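Flirkbridge Robotics Club: Frequently Asked Questions
Home | Join | Folding Challenge | FAQ | Contact

Welcome! Most of what new members and their families ask us ends up on this page. Esperanza Fitzsimmons keeps it up to date, so if something is missing, write to her through the contact form and it will probably show up here.

What is the club working on this year?

Laundry! Our team is entered in the student division of the Gredineck Folding Challenge, where a robot has to take shirts from a table and fold them flat. We teach ours by demonstration. Members pick up a pair of hand-held grippers, handle clothes with them, and the recordings go into training the model we call Dafis.
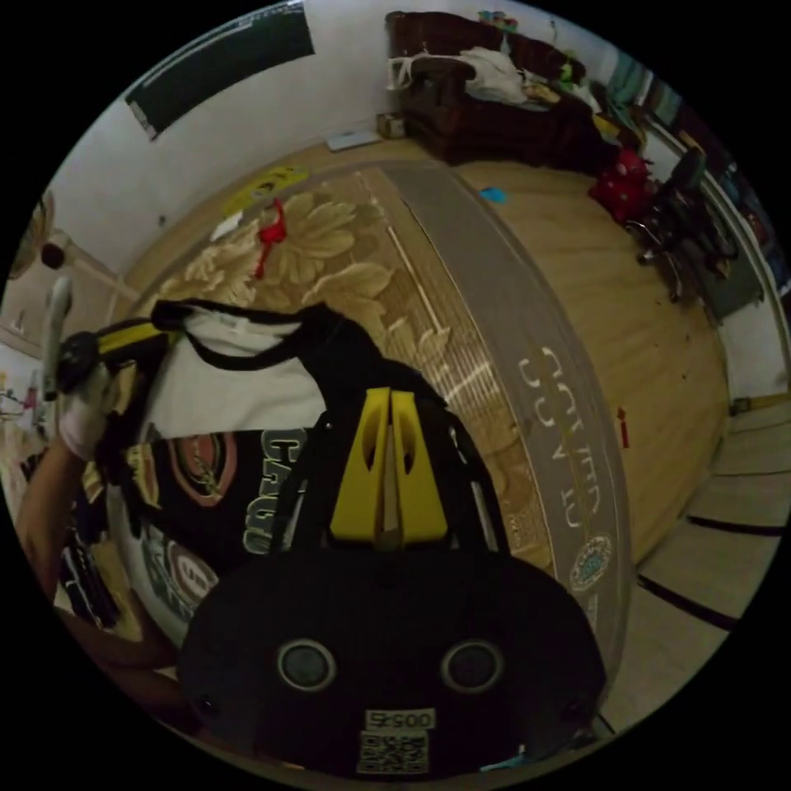 Why clothes and not blocks?

Blocks were our first project and we loved them, but a block is the same block every time you pick it up. Cloth is wonderfully awkward. A sports jersey like the black-and-white one, with its big pale green letters, folds and bunches differently depending on where you take hold, and the person with the grippers has to decide which bit to lift first. Plain shirts, printed shirts, thick ones, slippery ones, we want them all. Dafis has 2,686 demonstrations to learn from so far and we are very proud of every single one (even the terrible ones from June).

Do I need to know how to code?

No. Plenty of members start with the grippers and pick up Python along the way. If you already code, great, Fadime Dursun runs the training side and will have a job for you before you have your coat off.

Is it hard to use the grippers?

The first try feels like eating soup with chopsticks! After an evening or so your hands settle down. We ask people to move slower than they would at home, keep both tools in view of each other when they can, and finish the fold even if it's going badly. Don't restart halfway. A messy fold that gets rescued is some of the most useful material we have.
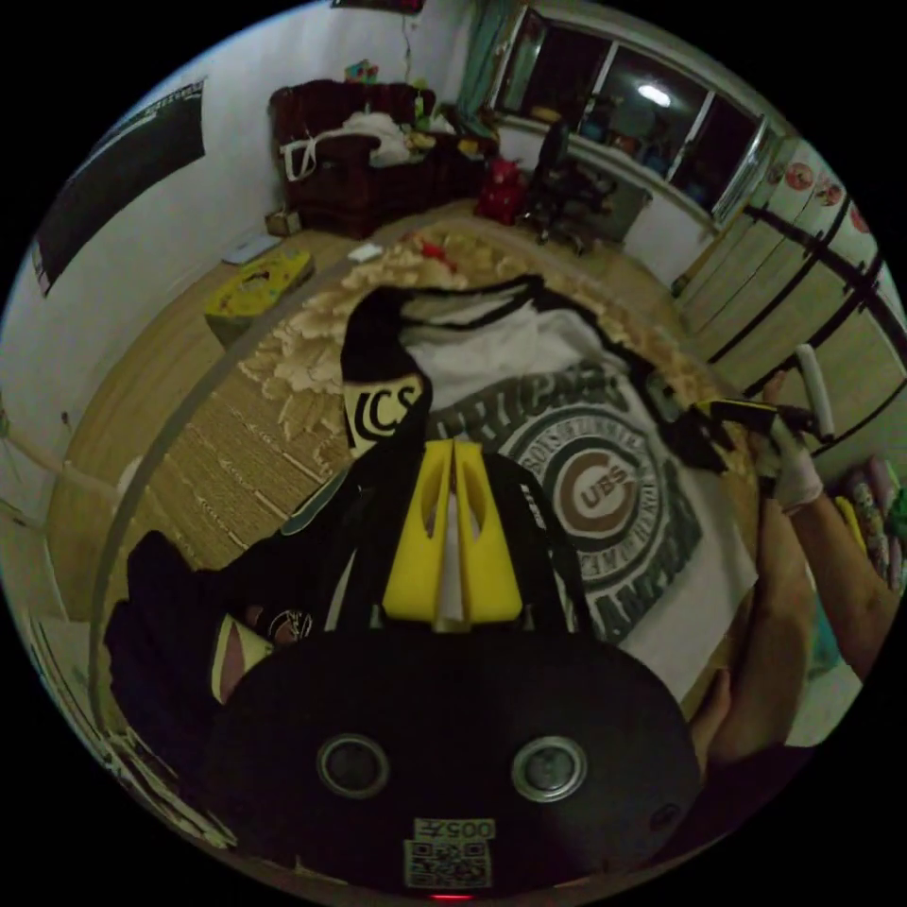 We also ask you to change things up between takes. Turn the shirt the other way, start from a sleeve, swap in a different shirt, move to another surface. If every demonstration looks alike, the robot falls apart the first time somebody puts a shirt down crooked, and at the Challenge they will put it down crooked.

How long is a session?

90 minutes, with a break in the middle. Please don't record for the whole time. Wrists get tired, and tired folding is easy to spot when we go through the files.

What do the rules of the Challenge say?

Each team gets 3 runs and the best one counts. A run has 7 garments in it, picked by the judges. The full rulebook is on the Vastodeck site, which also hosts the practice scoring tool. Read the part on collars twice. We didn't, last year.

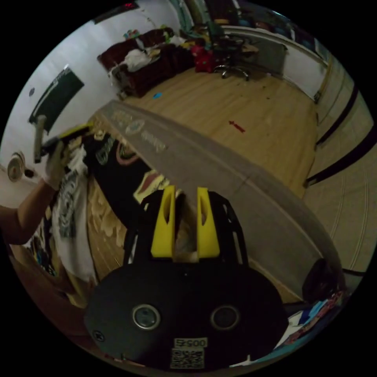 Tabletop practice, with the black printed garment and the white T-shirt.

Can I practice at home?

Yes, once you've done the intro session. Ask Fadime about the sign-out sheet. Clear enough room to lay a shirt out flat, and send your files in the same evening so they don't get mixed up with the next batch.

Can I donate old clothes?

Please do! Kids' sizes are especially welcome, and so is anything with a hood. Clean, no pins, nothing you'll want back.

What does it cost to join?

Your first two sessions are free. After that there's a small fee each term, and if that's a problem, talk to Esperanza and she'll sort it out with you quietly.

Can parents come and watch?

Any time. You may be handed a gripper.

Last year's results | Gredineck rulebook | Contact us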